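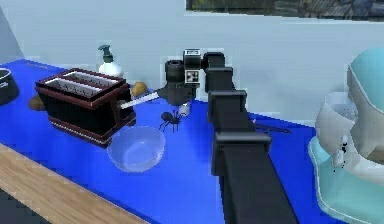

*Bright blue worktop, pale grey-blue wall, bottom of a picture along the top.*

# Kultstead Worktop Paint Kit: a review from someone who has to live with it

A new worktop would have cost me far more than I wanted to spend on something I chop onions on. The Kultstead kit costs a good deal less, comes in one large cardboard box and promises "a fresh kitchen by teatime". It doesn't say which day's teatime, and I'd have that looked at by a lawyer.

In the box you get a tin of primer, a tin of colour, a tin of clear top coat, a foam roller with a spare sleeve, a brush for the corners, two grades of sandpaper and a pair of gloves cut for a child or a very small surgeon. The leaflet is printed in grey on slightly lighter grey. Buy your own gloves and read the leaflet by a window.

## Choosing the colour

The range is named by somebody who was having a nice time. There's Carré, a sensible off-white. There's Mirex, a strong blue. There's a green called Zurovden that looked lovely on the card and like a hospital corridor on my offcut. I went for Mirex on the grounds that if I was going to ruin a worktop I might as well be able to find it in the dark.

Go one shade paler than you think you want. Didier Masson at the paint counter told me this and I nodded in the way you nod at dentists. A colour the size of a stamp is a cheerful idea. The same colour running the length of a kitchen has opinions about your toaster.

## Sanding

The leaflet gives this a single line. It took me most of Saturday. The coarser paper is decent and lasts well, but the 400 grit in the box, meant for between coats, gave up before I did and I finished with a sheet from the shed. Everything in the room gets dusty, including things in closed cupboards. I'm still finding it in the colander.

Degrease first. Then do it again behind the hob, where you thought you'd done it.

## Painting

The primer is excellent. It grips, it levels itself out and it hardly smells. If Kultstead sold the primer alone I'd write them a much shorter and nicer review.

The colour is thinner than it should be. The leaflet says two coats and I needed 3, and the last of them used up the tin with a noise like someone finishing a milkshake. If your worktop turns a corner, get the larger kit. Roll in one direction, keep a wet edge and don't go back over a bit that's started to drag. I went back over a bit that had started to drag. It's next to the kettle and I have moved the kettle on top of it.

The top coat goes on milky, which is alarming, and dries clear, which is a relief. Matt is the only finish offered. It hides small dents well and shows every greasy thumbprint until you wipe it.

## What it does to the rest of the room

I hadn't thought about the walls. Ours were magnolia, and magnolia beside strong blue looks like old custard. So the kit led to a tin of wall paint, and the wall paint led to taking down the picture over the counter, and the picture led to a conversation about whether we had ever liked it.

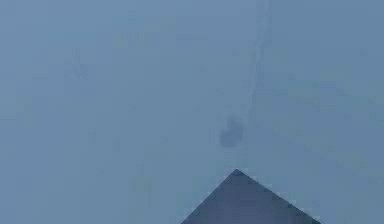 *Muted blue-grey, with a dark peak at the bottom.*

We tried several blue-greys. On an overcast morning they are all the same blue-grey, and by lamplight they are all a different one from the one you agreed on. Put your test patch by the window and another in the gloomiest corner, and don't ask visitors. My neighbour Gerardo Tolentino looked at ours for a long while and asked what the undercoat was for.

## After a few months

It has held up better than I expected. A hot mug left no mark. Turmeric did, faintly, and faded with a bit of bicarb. There's one chip on the front edge where I dropped a tin of tomatoes, and I touched it in with what I'd scraped into a jam jar beforehand. Save some paint. The leaflet doesn't mention that either.

You have to leave it 5 days before you put anything heavy on it. We managed that by eating toast off our knees.

**Good:** the primer, the brush, the toughness of the finish.

**Less good:** the thin colour, the gloves, that leaflet, "teatime".

**Would I buy it again?** Yes, in the larger size, in Carré.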